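25 December 2018
Brallura bench, gripper no. 2, pads and linkage

Quiet day in the building, so I finally gave the hand-held gripper the going-over it has been asking for since October. Syafiqah Halim left me a note on the bench that said "left finger feels lazy," and she was right, as she usually is about these things. With both jaws opened all the way and then let go slowly, the left one came in a hair behind the right. You would hardly notice it on a towel, but on thin cloth the first finger to arrive pushes the fabric along and you end up pinching a ridge you never meant to pinch.

I started with the pivots. Wiped all the pins down with a dry rag first (please, no solvent near the pads, we learned that one the hard way on the Vundetti unit), then worked the linkage open and shut by hand with the trigger rod disconnected. The inner left joint was the stiff one. There was a little felt of lint packed in behind the link, gray and hard as a pencil eraser. Picked it out with the brass scriber, put one small drop of the light oil on the pin, worked it back and forth for a good while, and wiped off everything that came out. Much nicer after that.
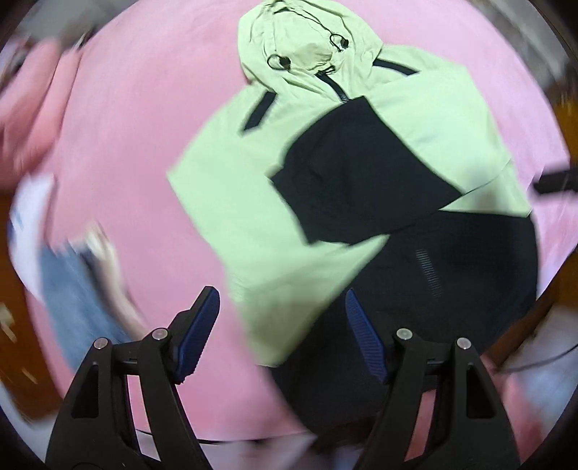 The blue pads are the other half of the story. The ribs hold lint the same way a shoe sole holds gravel, and once they fill up the grip goes slick and you start squeezing harder to make up for it. A soft toothbrush along the ribs does it, never across. I had planned to put in the new Steltton pads while I was in there, but the old ones still have decent edges and I would like to get some 1,000 more grabs out of them before we open the packet. I have written that on the masking tape on the lid so we don't forget.

Hooked the rod back up, set the stop screw so the pads just kiss when closed, then backed it off a quarter turn. Tried it with a strip of paper between the pads and it pulled out with the same drag at the top and at the bottom, so I'm happy with the alignment.

Still to do: order more of the thin washers from Malik, and brush the pads on the spare. Syafiqah, if the left side goes lazy on you again, look behind that inner link before you touch the stop screw, and leave me a note about what you find in there.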